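# Diatomaceous earth

Diatomaceous earth, often shortened to DE, is a soft, crumbly powder made from the fossil remains of diatoms, which are single-celled algae with shells of silica. The powder is used as an insecticide in gardens and stored grain, as a filter medium, as a mild abrasive and as an additive in paints and plastics. It is usually off-white, though deposits with more iron or organic matter can be tan or gray.

## Origin and composition

Diatoms live in both fresh and salt water. When they die, their shells sink and build up on the bottom of lakes and seas, and over long periods the layers harden into a light, porous rock called diatomite. The rock is mined from open pits, dried and ground.

Most of the powder is amorphous silica, with smaller amounts of alumina and iron oxide. Three grades are commonly sold. Natural grade is dried and milled without further treatment. Calcined grade is heated in a kiln, which hardens the particles. Flux-calcined grade is heated with a salt such as soda ash and is bright white. Only natural grade is suitable for insect control. The calcined grades contain far more crystalline silica and are sold mainly for filters, including those of swimming pools.

## How it acts on insects

The powder has no chemical poison in it. Insects are protected from drying out by a thin layer of wax over the outer skin. Particles of DE soak up the wax and scratch the surface beneath, and the insect loses water until it dies. This can take anywhere from a day to more than a week, depending on the species, the humidity and the amount of powder picked up.

Because the effect is physical, insects do not become resistant to it in the way they do to many sprays. Differences in tolerance have been recorded between populations, however, and some beetles avoid treated surfaces.

Common targets include:

- ants, fleas and cockroaches
- bed bugs
- grain weevils and flour beetles
- earwigs and silverfish

Results against slugs and snails are mixed. Their slime carries a good deal of moisture, and a line of powder that has taken up dew gives little protection.

## Use in the home and garden

Indoors, DE is puffed into cracks, behind baseboards and along the edges of carpets with a hand duster. A thin film works better than a heap, as crawling insects tend to walk around a thick deposit. Carpets treated for fleas are usually left for a day or two before cleaning. Household vacuum cleaners with paper filters clog quickly with so fine a dust.

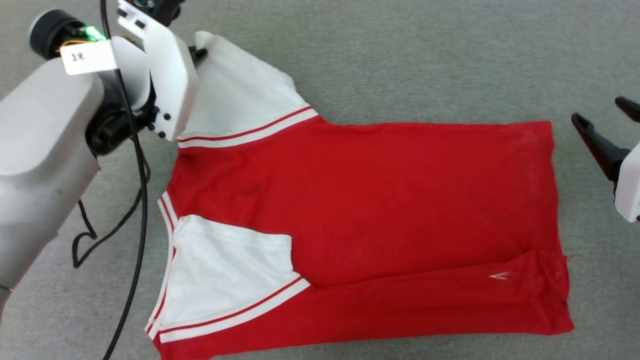

Brigitta Pichler disagrees with the usual advice to treat the whole floor, and argues in her notes on household dusts that most of the powder ends up where no flea larva will ever meet it. She recommends treating only the edges of the room and the places where a pet sleeps, and washing the pet's bedding separately.

Outdoors, the powder is dusted on dry soil around stems or on the leaves themselves. It has to be put on again after rain or watering. It can also be mixed with water and sprayed, in which case it has no effect until the water has dried. Open flowers are normally left untreated, since DE harms bees and other helpful insects as readily as pests.

## Stored grain

Mixing mineral dust with grain is an old practice, and modern use follows the same idea. The powder is added as the grain goes into the bin, or applied only to the top layer and the empty bin walls. It works best in dry grain. Its main drawback is that it makes the kernels flow less easily and lowers the bulk density, which can reduce the price paid. Lower doses combined with heat or another treatment are used to get around this – a method that has become more common in large silos.

## Safety

Natural grade DE is low in toxicity when swallowed. The dust irritates the eyes, nose and throat, and it dries the skin. Breathing in crystalline silica over a long time can cause silicosis, a disease of the lungs, which is mostly a concern for workers in mines and processing plants. A dust mask and goggles are advised when spreading the powder, and children and pets are kept away until the dust has settled.

Food grade is a measure of purity and does not mean that the product is approved for killing insects. Products sold as insecticides carry their own label with directions for use, and some contain added pyrethrins or a bait.

## See also

- Boric acid
- Insecticidal soap
- Kaolin clay
- Silica gel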